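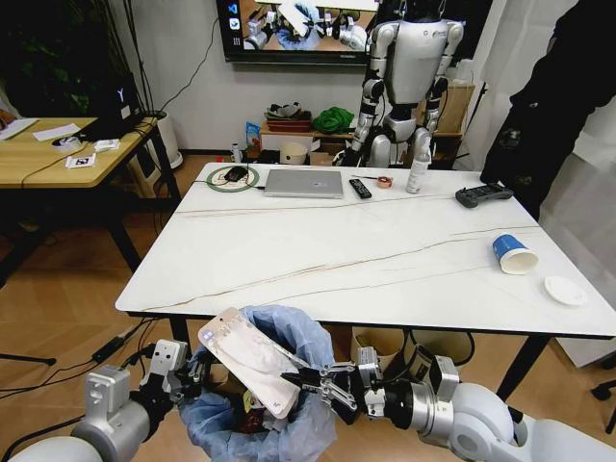 Right arm stops with fault 161 over the bin, left arm keeps going
Posted in: Two-arm setups > Faults and stops

benchside_tom
We have a two-arm Irkel setup clearing trash from a table into a lined bin. It picks things up without much trouble. The problem is at the end of the move. The right arm gets over the bin, starts to turn the wrist, and stops with fault 161 (wrist joint, position error). The left arm does not stop. It finishes whatever it was doing, and on one run that meant it kept pulling on the bag after the right arm had quit.

It used to run all morning without this. In June we updated the Arkano controller software and also re-dressed the cables, both in the same week, so I can't say which one matters. The longest stretch we've had between faults is 13 pickups. After a fault I clear it from the laptop, home both arms and start over, and it will usually go again for a while.
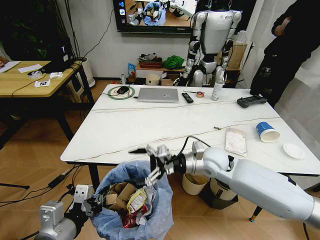 What I've tried so far: slower speed on the last part of the move, a new wrist calibration, and a full power cycle. Slower speed helps a little. The calibration made no difference that I could see. I have not rolled back the software yet, and I'd like to avoid it if I can because our task files were converted to the new format.

Two things I'd like to know. What usually causes 161 when the arm is hardly carrying any weight? And should the other arm keep moving when one faults?

3 replies

kestrel_lane
Had 161 on ours, turned out to be a bad wrist motor. Get it replaced.

m_odellbay
I wouldn't replace a motor yet. A position error means the joint didn't get to where it was told in time. Drag from outside the arm will do that just as well as a weak motor, and you say you moved the cables.

Do this with the power off and the arm supported. Turn the wrist by hand through the range it uses over the bin and feel for the spot where it gets stiff. Then unclip the cable at the wrist and do it again. If the stiff spot goes away, you need more slack. On ours the clip had slid toward the hand and the cable went tight near the end of the turn. Check the jacket for wear while you're in there.

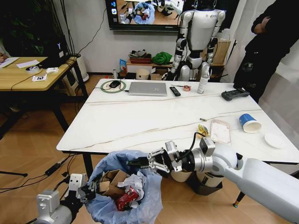 Bag loading is the other one to look at. If a finger catches the liner on the way down, the wrist is pulling against whatever is holding the other side. With your left hand on the rim of the bag and the right gripper just above the bin, there isn't much room for a sloppy path. Raise the release point by 5 cm and see if the fault rate changes. I'd look at that black cable over the right wrist first, though.

On your second point, no, the left arm should not keep moving. Check whether the arms are still linked as one stop group. On Arkano they can be set as separate groups, and I've seen a converted task file come up that way. Set it back, then test it at low speed with nothing in the hands and everyone outside the reach of both arms. Press the stop on one and make sure both quit. I would not run the job again until that passes.

benchside_tom
The stop groups were separate. I've linked them and the test passes from either side. The cable was tight too, so I moved the clip back and gave it more slack. It has done around 100 pickups since then with one fault, and on that one both arms stopped. I haven't changed the release height yet. Will try that next and post the log if it comes back.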